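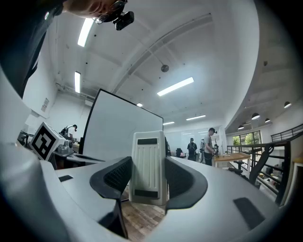 Parts of a Room, Section 4: Ceilings, Ducts and Floorboards
By Teodor Lindholm

A room has a top, a bottom and sides. The top is the ceiling. In many homes the ceiling is a flat sheet with paint on it, and everything above it is hidden. In many workrooms the beams and ducts are left showing. Builders call this an exposed ceiling.

Beams

A beam is a long, strong piece of wood, steel or concrete. It lies across a room and holds up whatever is on top of it, such as a roof or another floor. The weight on a beam is called its load. The beam passes the load to the walls or posts at its ends, and they pass it down to the ground.

When a beam carries a load, it bends a little. You usually cannot see this. The upper side is squeezed and the lower side is stretched. A deep beam bends less than a shallow one of the same width, so beams are often taller than they are wide.

You can test this with a plastic ruler. Rest the ends on two books of the same height and press gently on the middle. The ruler sags. Now stand the ruler on its thin edge, hold the ends steady and press again. It hardly moves. The ruler is the same, but it is now a deep beam.

Ducts

A duct is a large tube or box that carries air. A fan pushes air into one end. The air travels along the duct and comes out through openings called vents. Some ducts bring in fresh, warmed or cooled air - these are supply ducts. Others take used air away, and these are return ducts.

Ducts may be round or rectangular. A round duct 12 inches across is a common size in a large room. Bends slow the air down, so a duct layout should have as few of them as possible. Pipes for water and tubes for electric wires may run beside the ducts. They are smaller, and they do different jobs.

Air makes noise when it moves fast. A wide duct can carry the same amount of air as a narrow duct at a lower speed, and it is quieter.

Why white?

White paint reflects much of the light that falls on it. Light from windows and lamps bounces off a white ceiling and spreads over tables and desks. A dark ceiling absorbs more light, and the room below may need more lamps.

Floorboards

Wooden floorboards are long, narrow pieces laid side by side. Many have a ridge on one edge, the tongue, and a slot on the other, the groove. The tongue of one board fits into the groove of the next. This keeps the boards level with each other.

Wood takes in moisture from the air and swells. In dry air it shrinks. If you have wooden floors and heated rooms, look at the gaps between boards in January and again in summer. The winter gaps may be wider. A small space is left at the walls, often under the baseboard, so the boards have somewhere to go when they swell.

Words to know

Baseboard: the strip that covers the bottom of a wall.
Duct: a tube or box that carries air.
Load: the weight that a beam holds up.
Vent: an opening where air enters or leaves.

Next section: Doors and Hinges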